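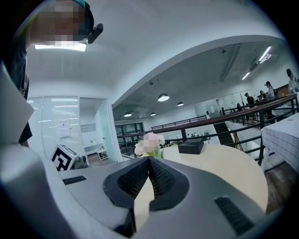
Call for participants: rules for hand-held gripper work
Prilia, Irncombe

We are looking for seven people to help write, and then try to break, a short set of rules for recording hand tasks with hand-held grippers. The tasks are household ones: picking up a cup, closing a box, setting flowers down near a vase. The recordings are meant to train robot arms.

You should know that we are not sure the rules we have are worth much. The current version runs to 28 pages. It was put together by Engelbert Rüegg and Iraís Camacho from three older documents that disagree with each other, and in places it still does. One section says to discard any take with a fumble in it. Another says fumbles are useful. Both are marked mandatory.

We have 956 takes that were passed as compliant. When two of us checked a batch again without seeing the first verdict, we argued over too many of them. A checklist that everyone signs and reads differently is a form, and we have plenty of forms.

What you would do

Work in pairs at a table, one person with a gripper in each hand, the other holding the rules and marking every line that is vague or can't be followed.
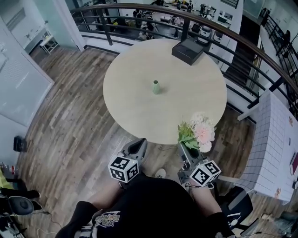
Pairs swap after each set. We want to know when "hold securely" means something to you and when it doesn't, whether the rest breaks are long enough, and whether a bystander's consent can be handled the way page 2 claims. Sessions are in May, mornings only, and are paid by the session, including any you leave early.

Who we want

People who read instructions closely and complain about them. Experience in inspection, nursing, kitchens or warehouse work is welcome. A robotics degree is fine but won't move you up the list. Please don't apply if you sell certification services.

To apply, send Guadalupe Bermúdez a paragraph on a workplace rule you thought was useless and what you did about it. No résumé needed. Questions about pay or access go to Cirilo Varela.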